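June, 6:40 in the morning

Up before the heat to finish with the pressure tank. The pump has been short cycling since the end of spring and I have put it off long enough. Last night, with only the kitchen tap open, it was coming on, running for a few seconds, shutting off, and coming on again before the kettle was full. A submersible pump at 223 feet should not be started that often. Every start heats the windings, and the motor is the one part of this system I can't reach without a truck and a crew.

Notes from the start, so that I have them in one place.

The well was drilled by the people before us. The Wilon papers that came with the house give a total depth of 223 feet, steel casing, pitless adapter below the frost line. No static level was written down, or if it was, that sheet is gone. The pump is a Tandell, two-wire, no separate control box. Pressure switch on the tee ahead of the tank, cut-in at 30. The tank is the bladder type, blue once, now mostly primer. The gauge on the tee has been stuck for at least a year, and I have been reading pressure with the garden hose gauge on the boiler drain.

First step was to kill the breaker and open the drain until nothing came out. This takes longer than it should because the drain is the lowest fitting but the hose has to climb over the sill to get outside. I ought to repipe that. I let it run while I had coffee, then checked the air charge at the valve on top of the tank with the tire gauge. It read 9.

That explains the cycling. With the charge that low the tank is nearly all water before the switch opens, and there is very little stored air to push anything back out. The bladder then gets stretched on every fill, and eventually it tears. I pressed the valve core to see whether water would come out of it, which would mean the bladder had already gone. Air only. I rocked the tank by hand and it moved easily, so it isn't full of trapped water either. The bladder can probably stay another season.

Next the compressor, on the long extension cord. Brought the charge up to 29 and stopped there, one under cut-in. The usual advice is two under. I went with one after reading my own notes from the last time I did this, where I had set it lower and got a noticeable sag in the upstairs shower just before the pump came on. If it stutters at cut-in I'll bleed some off. Soap solution on the valve core: a slow string of small bubbles. Replaced the core with one from the bicycle box, tightened it, soaped it again, no bubbles. Put a proper metal cap on it in place of the plastic one. A leaking core is a cheap thing to have missed for a year.

While the water was off I took the cover off the pressure switch. The contacts were pitted, one pair worse than the other, with the usual dead ants around the base. I cleaned out the ants and left the contacts alone. Filing them only takes the plating off. A new switch goes on the list. The small nipple under the switch was half blocked with iron, so I unscrewed it, ran a drill bit through by hand, and put it back with fresh tape. That blockage would have made the switch slow to see the real pressure, and I suspect it accounts for the odd nights when the gauge went well past where it ought to stop.

Replaced the stuck gauge too, now that everything was open. The new one reads zero when it should be zero, which the old one had given up doing.

8:15

Breaker back on. Filled without drama. The water ran rust brown at the laundry sink, then tea, then clear. I left the aerators off until it had cleared, having learned that the other way.

Drawdown test with the calibrated bucket, pump off at the breaker once the tank was full: 9 gallons delivered before the gauge dropped to cut-in. I did it twice and got the same result, as near as I can read the side of a bucket. Before, I doubt it was giving up a gallon. With the kitchen tap open at its normal trickle the pump now stays off long enough that I went out to look at the tomatoes and came back and it still hadn't started.

There is one thing I don't like. With every tap shut and the pump off at the breaker, I watched the gauge for half an hour and it fell slightly. It was a very small drop, maybe the thickness of the needle. Possible causes, in the order I would check them:

The toilet in the back bathroom, which has hissed before.
The frost-proof hydrant by the shed.
The check valve on top of the pump.

I will start with dye in the toilet tank tonight. If that is clean I can close the ball valve on the house side and see if the gauge still falls. If it falls with the house closed off, the leak is on the well side, and then it's either the hydrant, which tees off before the tank, or something down the hole. I would very much like it to be the toilet.

11:30

Anca Manole stopped by for her ladder and stayed to look at the new gauge. Her well is down on Alcantara, in the gravel, and much shallower than ours. She says hers has been pulling sand since the dry spell and that she has gone to a spin-down filter ahead of the tank, a Drarar with a clear bowl. She flushes it every 30 days and finds a spoonful in it. I have never seen sand here. We get iron and a bit of hardness, and after heavy rain a faint smell that goes away on its own. She thought I should get the water tested anyway before the summer is out, for bacteria and nitrate, and she is right. Opening the system up is as good a reason as any. The bottle has to be collected from the county and brought back the same day, cold.

We talked for a while about whether a bigger tank is worth the money. My view is that it is, on a deep well, because pump starts are what wear it out and a larger tank buys fewer of them. Hers is that a constant-pressure controller does the same thing and takes up less of the basement. I don't want electronics between me and the pump. Lightning came down the line at the old place and I paid for a board then.

To buy: pressure switch, same range. Two brass nipples. Tape. Valve cores, so the bicycle gets its own back. Ball valve for the drain if I ever move it.

To write on the tank in marker, where I will see it: charge 29, switch on at 30, core replaced. Did that before lunch. I should also write it inside the panel door, where the last owner kept his notes, in pencil, most of it still legible.

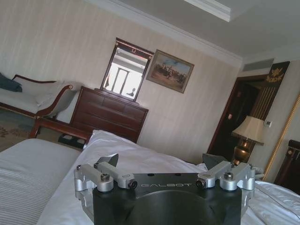
9:50 at night. Dye is in the back toilet tank. I'll look at the bowl in the morning before anyone flushes it, and close the ball valve overnight only if it comes up clear.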